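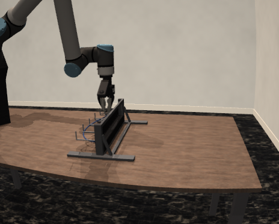 A blue cable on the rack, with the arm alongside.

Raceday hospitality staff – Dradstead Racecourse

Dradstead Racecourse is hiring 60 raceday staff for the jump season. Work is in the Andreadis Stand, the parade ring bar and the owners' lounge. 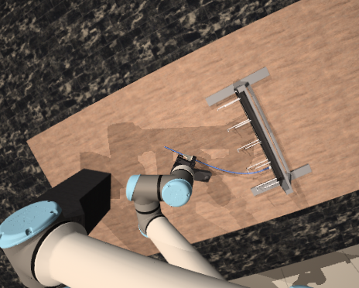
Image: Lemico

Shifts run from gates open until an hour after the last race. Meals and parking are provided. You must be 18 or over and able to stand for long periods. Bar experience helps but is not required – training is paid.

Dress is black pants, white shirt and plain black shoes. Hats are supplied for parade ring staff.

Apply by 18th November to Chang-ho Song, Raceday Staffing, quoting reference 2968.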